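Clolleck Water and Health
Second progress report to the Skerker Fund
Safe drinking water from shared wells in Poon and Jarnance
Prepared by Yen-ting Chiu, programme officer
2018-05-05

Dear colleagues at Skerker,

Please find our second progress report on the grant for the shared wells. It covers the work since the first report up to the end of March, with a few remarks on what has happened after that. I have followed the order of headings which you asked for last time, and I put the difficulties before the budget, as you also asked.

Where we are

The testing of the wells is finished in Poon and is still going on in Jarnance. Altogether 187 wells have been tested at least one time. The repair work has begun later than we planned, and I explain this in its own section. The household part of the project, in which families learn to treat and store the water in their homes, has reached 1,107 households in 19 villages. The target for the end of the grant is higher and we still believe that we can reach it, but not if the rainy months are as hard as in the last year.

I would like to correct one thing from the first report. There we wrote that every well in Poon has a concrete apron. Mohit Grewal, our field coordinator, has checked this again on foot and it is wrong. Several wells in the lower part of Poon have only flat stones laid around the opening, and the spilled water goes back between them. These wells were counted as protected when they are not. The table which we sent you in the annex is now changed, and I am sorry for the mistake.

Testing of the wells

Each well is tested in the morning, before the heaviest use, and the sample goes to our small laboratory on the same day. We use the incubator method with membrane filters, which you already know from the proposal. The result is ready on the next day. When a well shows faecal contamination we go back and take a second sample, and only after the second result do we speak with the families who use it. In the beginning we spoke with them after the first result, and two times the second sample was clean. The people were then angry with us, and they had a good reason.

The dug wells are worse than the drilled ones, as everybody expected. What we did not expect is how much the result depends on the bucket. At wells where each family brings its own rope and bucket, the contamination is often high even when the lining is good and there is no latrine near it. The buckets stand on the ground in the yard, where also the chickens are, and then they go into the well. We have started to fix one common bucket with a short chain at some of these wells. In Poon this was accepted quickly. In Jarnance the women told us that a metal bucket is too heavy when it is full, and now we are looking for a lighter one with a strong handle.

Residual chlorine is measured in the homes with the colour disc. The staff have asked for digital meters, but the discs are good enough for our purpose and they do not need batteries. I have said no to this request for the moment.

Household water treatment

The household visits are done by 11 health promoters, all of them living in the area where they work. Each promoter visits a family three times. In the first visit they look where the water is kept and how it is taken out. In the second visit they show how to dose the chlorine solution and how long to wait before drinking. The third visit is without an appointment, and the promoter asks only for a glass of water and tests it.

The third visit is the one that teaches us the most. Many families can repeat all the steps perfectly and have no chlorine in the water. The most common explanation is the taste, and after that the waiting time — the water is carried home when people are already thirsty. Mohit proposed that we advise families to keep two containers, one for today and one which is treated in the evening for tomorrow. It is a simple idea, but a second container costs money. We have used a part of the materials line to sell the containers at half price. We do not give them free of charge, following the advice in your comments to the first report.

About the dose: the printed card we used until March gave it in capfuls, and then the supplier changed the bottle, with a larger cap. For some weeks the families in upper Jarnance put too much. It was not a dangerous amount, but the taste was strong and it did not help our reputation. The new card gives the dose with a small spoon which is tied to the bottle.

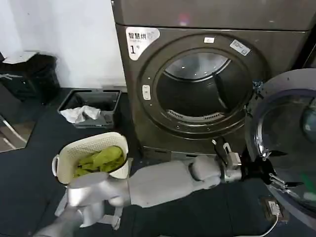
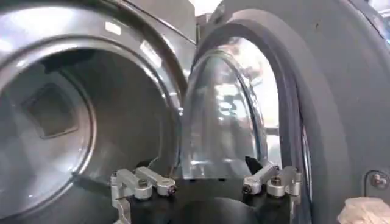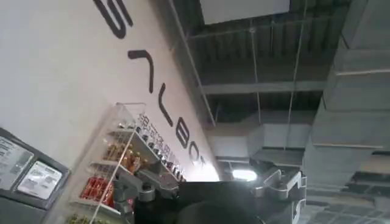 How long must a family wait after adding the chlorine before the water can be drunk?

Thirty minutes if the water is clear. When it is cloudy the family should first let it settle, pour it through a clean folded cloth and then use the double dose, with the same waiting time.

We have put this on the back side of the new card, as it is what the promoters are asked in nearly every home.

Repairs and protection works

The repairs are our weakest point in this period. We planned to begin immediately after the tests in Poon, but the mason with whom we had the agreement took a longer contract on the road works, and we had to look for another one. The new mason began in March. He is slower but his work is clean, and he lets the concrete cure for the full time under wet sacks, which the first one did not always want to do.

For each well we do the same things, if they are missing: a raised wall at the opening, an apron with a slope, a drain that takes the spilled water at least several metres away, and a cover. The cover is the part about which there is the most discussion. A heavy cover stays open because it is tiring to move it. A light cover disappears. In lower Poon we are trying a cover in two halves, where only one half opens, and until now it is being used.

Three wells in Jarnance are too near to latrines and I do not think that a repair will help them. The families know this. They asked us for a drilled well, and we have told them clearly that it is not inside this grant. I would like to discuss with you if a part of the unspent repair money can go to a survey of the ground water there, so that the district office has something in its hands when it decides. I do not ask for a change of the total.

Work with the clinics

The two clinics give us every month the number of children under five who were treated for diarrhoea. The numbers are lower than in the same months of the year before. I ask you to read this with care. The clinic in Jarnance was without a nurse for a part of the winter, and when there is no nurse the mothers do not come, so the register shows fewer cases and the children are not healthier for it. We will have a better comparison when the next rainy season is over.

The nurse who is now in Jarnance is very interested in the project. She has begun to ask every mother of a sick child from which well the family drinks, and she writes it in the margin of the register. From these notes we found one well which was missing completely from our list, behind the old school, and it was contaminated in both samples.

Staff and training

One promoter left us in the winter to study and was replaced from the same village. All promoters had two days of refresher training in Poon. The first day was about the testing and the filling in of the forms, and the second was about conversation: how to ask for the glass of water without making the family feel that they are being inspected. The promoters played both roles. From what I could hear, they found the second day more useful than the first.

The forms are still too long. We have removed the questions on income, which made people uncomfortable and which we never used in the analysis. If Skerker needs them for its own records, please tell me and we will find a different way to ask.

Difficulties

The road between Poon and Jarnance was closed two times by mud. When a sample cannot reach the laboratory in six hours we throw it away, and so some mornings of work were lost. We have now a second incubator in Jarnance, borrowed from the district office, and it works with a car battery. Its temperature is less stable than the one in the laboratory, so Mohit runs a control plate with every series.

The supply of membrane filters was late also. We ordered them in good time, but the parcel stayed at customs and the storage fee was charged to us. The receipt is in the annex.

Budget

Spending on staff, transport and laboratory materials is as planned. The line for repairs is clearly underspent for the reasons above, and the line for household materials is a little overspent because of the containers. The money which families pay for the containers goes back to the same line and is shown separately. The customs fee was not foreseen and I have put it under transport, if you agree with this.

Plan for the next period

We will finish the first tests in Jarnance and repeat the tests in Poon after the first heavy rains, when the wells are usually at their worst. The mason will continue in lower Poon and then move to Jarnance as soon as the road permits it. The household visits will begin in the villages along the river, which we left for the end because many families there drink directly from the river in the dry months, and for them the card must be written differently. A draft of it is ready and I can send it to you.

I need your answer about the ground water survey before we order the cement for Jarnance. For the other points there is no hurry.

With kind regards,
Yen-ting Chiu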